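Place Names & Local History Help
Posted by Nazanin Sadeghi, July 20, 2025

Is Pestutmont a town or a village, and which population figure should I use?

I'm writing a short entry on Pestutmont for a booklet my family is putting together. My grandmother was born there and left as a child. I have three sources and they don't agree on the basics.

An old gazetteer calls it a market town with 900 people. A road atlas from the 1980s marks it with the smallest dot, the one used for villages, and gives no number. A leaflet I picked up in May says "the community of Pestutmont" and gives a much higher figure, but the same leaflet lists Hemimura as part of it. My grandmother always spoke of Hemimura as a separate place, on the other side of the river, with its own church.

So my questions are whether it still counts as a town, whether Hemimura was ever officially joined to it, and which number I can print without being wrong. I'd also like to know whether the river is the Zosterach or whether that is only the name of the valley. I have seen both.

Thanks for any help. I can't get to the regional archive in person.

Behrouz Parsa

It's a village. The river is the Zosterach. I would use the highest number, it's the newest.

Sem Vanhove

I grew up 15 kilometers downstream, so I know the area fairly well, and I've had to sort out the same problem for a parish history.

Pestutmont was granted the right to hold a market, and older books call any place with that right a town. When the districts were redrawn the title was dropped from official use. It was never formally taken away as far as I could find. People there still say "going into town" when they mean the square. For a booklet I would write "a former market town" and leave it there.

Hemimura was joined to it for administration. They share a mayor's office, a school and a water supply. They don't share a parish, which fits what your grandmother told you. When she was a child they would have been two separate places on every form. If her birth was registered in one of them, use the name on the certificate and don't change it to the modern one.

The population is where most people go wrong. The 900 in the gazetteer covers Pestutmont alone, inside the old boundary. The number in your leaflet covers the whole community, which takes in Hemimura and a few outlying farms. Both can be right for what they count. Print the one you want, but say what area it covers and what year it is from. If the leaflet has no year on it, I wouldn't use it at all.

Zosterach is both. The valley had the name first on the maps I've seen, and the stretch of river below the bridge has been called the Zosterach for up to 200 years. Above the bridge the older people just call it the stream.

Lavanya Amin

Sem has covered most of it. A few things to add about getting at records from a distance.

The regional archive will answer letters and email, but they only search if you give them a surname, a place and a span of years. Ask for the household lists as well as the baptism register. The household lists for Hemimura are filed under H in the old series and under Pestutmont in the new one, so ask for both or they will look in only one.

Be careful with the house numbers too. They ran in order of building, so number 100 can stand right next to number 7. They were all changed when the streets got names. Ghorbani Lane is one of the later ones and won't be in anything from your grandmother's time.

On the name itself, I have seen it written as one word and as two. The one-word form is on the road signs now. I would go with that and mention the other spelling once. 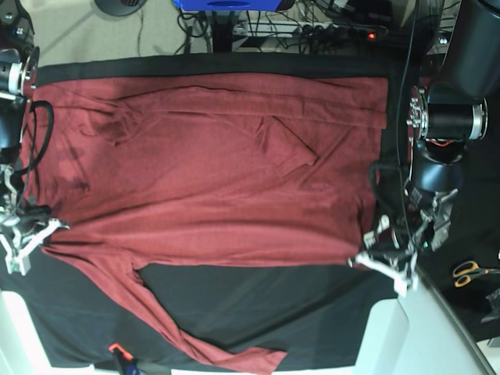
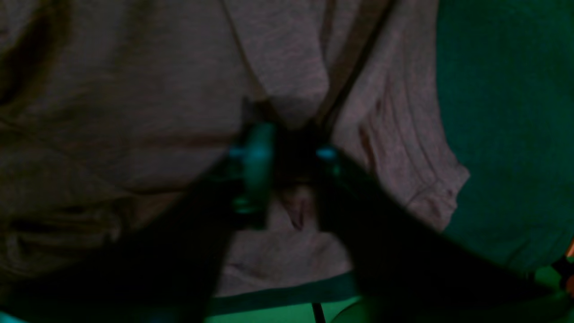
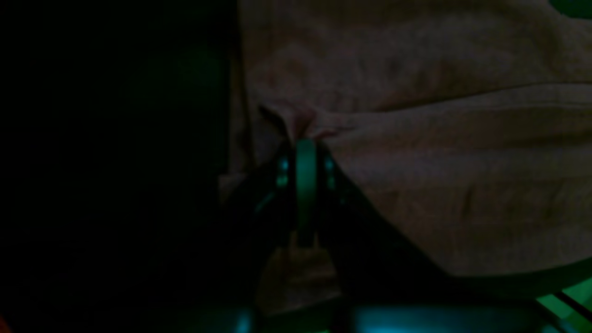

Fabric in shades of red and pink.

Nazanin Sadeghi

Thank you, this is very useful. The certificate says Hemimura, so I'll keep that. I've written to the archive and asked for both series.

Related items
Reading abbreviations in an old gazetteer
When did the Zosterach bridge replace the ford?
How to cite a map that has no date
Two villages with one name: which is mine?
Parish boundaries and district boundaries

This site uses cookies to remember your settings. By continuing to browse you agree to their use.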